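Sprechernotizen: Greifen lernen ohne Roboter (Projekt Zindari)

Folie 3, bitte nicht hetzen!
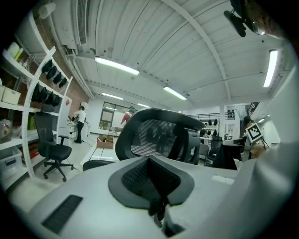 Also, wir sammeln mit Greifern, die man in der Hand hält – und das geht richtig flott. 2.288 Durchgänge im Februar, davon 1.171 nur in Plasden. Kurz Pause, Zahl wirken lassen.

Dann zum Filtern: 432 Durchgänge sind rausgeflogen, meistens weil die Kamerapose weggedriftet ist (hier gern die Anekdote aus Wonley, falls die Zeit reicht). Mit dem Rest trainieren wir die Policy, vier Aufgaben, ein einziges Modell.

Was mich echt freut: Beim Umräumen der Kisten lief's gleich beim ersten Versuch! Falten klappt noch nicht, offen sagen. Weiter zu Folie 4.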